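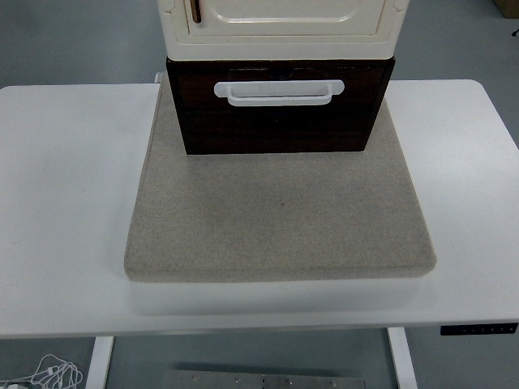
Figura 1. Posto de teste: gaveta e armário empilhados sobre a base de feltro, na mesa de altura regulável.

Grono: um braço de baixo custo para abrir gavetas e portas de mobiliário pequeno
Relatório final de projeto, 17 de julho de 2023

1. Objetivo

O projeto Grono consistiu em montar, na oficina partilhada Flurnthorpe, um braço articulado capaz de abrir e fechar uma gaveta e uma porta de armário em tamanho reduzido. A exigência inicial era que o conjunto pudesse ser construído com as ferramentas da oficina (impressora 3D, berbequim de coluna, bancada de soldadura) e que o programa de controlo corresse num portátil comum.

2. Posto de teste

Usámos duas peças de mobiliário com puxadores diferentes. A gaveta é castanho-escura, com veio de madeira, e tem um puxador branco em U, horizontal, ao centro da parte superior da frente. O armário, creme, fica por cima e tem um puxador castanho, estreito e vertical, no lado esquerdo da porta. A diferença de orientação obriga o punho a rodar entre uma tarefa e a outra.

A base de feltro foi acrescentada depois dos primeiros ensaios. Com a gaveta pousada diretamente no tampo, o conjunto deslizava quando o braço puxava. O feltro reduziu o deslizamento, mas cede um pouco sob carga, e a altura dos puxadores tem de ser medida com o armário já colocado.

A altura da mesa regula-se no painel preto por baixo do bordo direito. Fixámos uma altura única para todos os ensaios e anotámo-la no caderno da oficina. Quando outro grupo usava a mesa era preciso repor esse valor e repetir a calibração.

3. Construção do braço

O braço tem 5 juntas e uma garra de dois dedos. As peças estruturais foram impressas em PETG. A primeira versão do cotovelo partiu na linha das camadas e foi impressa de novo, deitada e com paredes mais grossas. Os dedos da garra levam uma tira de borracha colada na face interior. Os servos são alimentados por uma fonte separada da eletrónica de controlo, depois de termos tido reinícios da placa sempre que o ombro arrancava com carga.

O programa, a que chamámos Jitiretti, recebe uma sequência de posições gravadas à mão e reproduz os movimentos com interpolação entre pontos. A posição do mobiliário é corrigida com uma câmara que localiza os puxadores pela cor. O puxador branco sobre castanho foi fácil de separar. No armário tivemos de limitar a procura à zona da porta, para que a frente da gaveta não fosse confundida com o puxador.

4. Ensaios

Fizemos 82 tentativas no total, entre abertura da gaveta e abertura da porta. Falharam 21. Considerámos falha qualquer tentativa em que o puxador não foi agarrado, em que a peça não abriu por completo ou em que foi preciso intervir.

A maior parte das falhas ocorreu na porta. O movimento de abertura é um arco, e a garra, ao seguir pontos gravados numa linha quase reta, largava o puxador a meio. Acrescentar 3 pontos intermédios melhorou o resultado. Na gaveta, as falhas vieram sobretudo da garra demasiado baixa, a tocar na frente por baixo do puxador.

5. Problemas em aberto

A folga do ombro continua a ser percetível com o braço esticado. O cabo da garra prende na junta do punho quando esta roda no sentido contrário ao habitual. O fecho da porta não foi ensaiado de forma sistemática.

6. Continuação

Em agosto vamos substituir o servo do ombro e refazer a passagem do cabo. O código e os ficheiros de impressão estão na pasta Grono do servidor da oficina, com a lista de material e as posições gravadas de cada série de ensaios.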